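Osian Pumphrey
25 Mar 2022

Thread on the pushing controller, for those who asked why the last release of Peng changed the planner interface. Short version: the old one let the planner promise things the arm could not do. Long version follows.

1/ Setup. Tabletop pushing with a single rod. No grasping, no suction. The policy outputs a 2D setpoint for the rod tip, and everything below that is ours. Height is fixed by the controller and the policy never sees it.

2/ Commands are language strings, e.g. "move the red star next to the blue cube". Most of the failures people blame on language are in the bottom two layers. I went through 173 logged failures in November and sorted them by the first module that was wrong. Language was first in 14 of them.

3/ The biggest group was setpoint lag. The policy issues a new target before the arm has reached the last one. The old code queued targets. So the arm was faithfully executing a plan for a world that had already changed.

4/ Fix: no queue. Latest target wins, and the trajectory generator replans from the current commanded state, including velocity and acceleration. Use the commanded state, not the measured one. If you replan from measured joint positions you feed encoder noise and tracking error back into the reference, and the arm buzzes.

5/ Wenjie Han wrote the new generator. It is jerk-limited and runs in the real-time thread with no allocation. Worst case solve time over a full overnight run was 86 microseconds. We had budgeted a good deal more than that, so the extra went to the collision check.

6/ The collision check is deliberately dumb. Tip against board plane, tip against workspace box, links against table. Blocks are not in it. Touching blocks is the task.
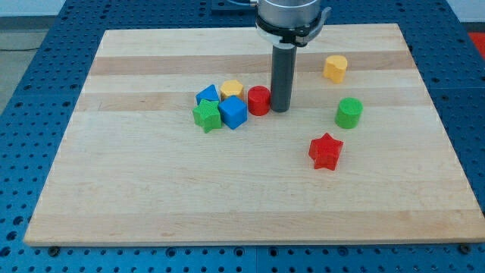
7/ Perception next. We estimate a planar pose per block: x, y, yaw. Color gets you most of the way to identity and shape does the rest. With two blocks per color, a color-only tracker will swap identities sooner or later, usually while the rod is blocking the view of one of them.

8/ Occlusion by the rod is the case to test. It is thin, but it sits right next to the thing you care about at the moment you care about it. We mask it out using the known arm pose and tell the tracker those pixels are unknown. Before that they counted as evidence that the block had gone.

9/ Yaw for a cylinder is undefined. Obvious, but the old message type had a required yaw field, so the estimator filled it with whatever the optimizer ended on, and one downstream module used it to pick a contact point. The field is now optional. If your code reads it without checking, it will fail to compile. That is on purpose.

10/ A star repeats every 72 degrees and a cube every 90. The tracker reports yaw modulo the symmetry and keeps the branch closest to the previous estimate. If you compute a yaw error yourself, use the helper in the geometry package. Please do not subtract the two numbers.

11/ Calibration. Camera-to-base is solved once by touching known points with the tip, then checked at the start of each session against a short version of the same routine. If the residual is over threshold the session does not start. There is a flag to override this. It prints a warning on every cycle, and I am not going to make it quieter.

12/ Planner interface, the part that broke your code. A plan used to be a list of waypoints. It is now a function you call each tick with the current state, and it returns one target or a reason for stopping. A plan that cannot look at the state again should not be moving blocks around.

13/ Stop reasons are an enum: reached, stalled, lost track, outside workspace, preempted. "Stalled" means the setpoint moved and the block did not. We used to report it as a timeout, and this hid a lot of rod-slides-off-the-corner failures.

14/ Numbers. Same 423 commands replayed on the old and new stacks, same policy weights, block layouts reset to match the logs as closely as we could manage. Timeouts are down a lot. Wrong-block pushes are down too, mostly from item 8. Pushing a star by one of its points is still bad and I do not have a fix.

15/ Migration. The Tirkcombe branch has an adapter that wraps an old waypoint list in the new interface. It works, and it brings all the old problems with it. Use it to get your tests passing, then delete it.

16/ Logs from the comparison are on the Plutthorpe share under the release tag, one file per command, with the stop reason in the header. The viewer plugin needs the current message definitions - older builds will open the files and show every yaw as zero.

17/ Open question, replies welcome: should the stall threshold depend on block shape? Wenjie says yes. I would like to see it fail with a single value first.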